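Workshop Tips: Before You Spend Money on a Robot Helper

Every spring somebody asks me whether it's time to get a robot arm for the small jobs. My answer hasn't changed much. Write down the job first, in one sentence, with a verb in it. "Pick up the part and set it in the tray" is a job. "Help out around the shop" is a wish, and salespeople love wishes.

Tip: Budget for the stuff around the machine. The Vetia brochure puts the arm on the front page and the stand, cables, spare fingers and lights on a sheet you have to ask for. Fahad Ghumman priced out a setup with me last July and the extras came to more than 400 dollars before we had even talked about a table. Add a line for each one, even the boring ones.

Tip: Ask what it does with round, shiny things. Boxes are easy and every demo uses boxes. Bring your own worst item on the day.
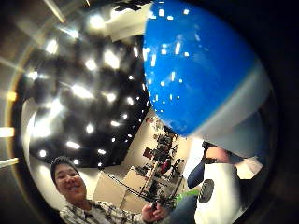 How much should I set aside for repairs in the first year?
Start with 16 percent of the purchase price and keep it in a separate line. If you don't use it, fine, it goes to year two.

Tip: Measure the room at working height. Floor plans lie. You need to know what sticks out, where people walk, and where the chairs end up by late afternoon. Yolanda Crenshaw marks hers with painter's tape and leaves it down for 2 weeks before ordering anything. I thought that was fussy until I tried it and found my "free corner" was where everybody parked the hand truck.

Tip: Check the lights. Overhead lights bounce off anything glossy, and I have yet to see a quote that mentions it. Ask the seller to run the demo under lights like yours, with no dimming and no black cloth. Damberg agreed to this when I asked. Pirzada said they'd get back to me. 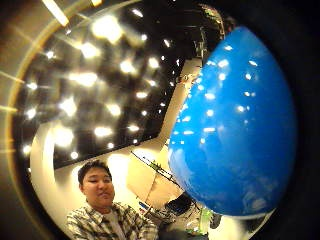
Big, blue and shiny, under plenty of ceiling lights.

Tip: Don't pay for speed you can't feed. A fast arm waiting for someone to load the next tray costs the same as a slow one. I would want to see it run for 4 hours with your own people doing the loading, and I'd bring a sandwich.

Tip: Read the software page twice. Tover sells a plan that looks cheap by the month. Multiply it out over the years you expect to keep the thing and put that number next to the hardware price. Then ask what still works if you stop paying. Get the reply by email.

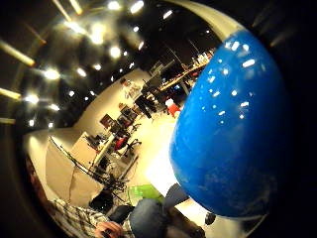
The same goes for training. "Anyone can learn it in a morning" may be true for the person who said it. Count your own hours at your own wage, including the second morning, and the time spent on the phone. If the total still beats doing the job by hand, go ahead and rent one for a month before you buy. If a seller won't rent, I'd want a very good return policy in writing, with the freight spelled out.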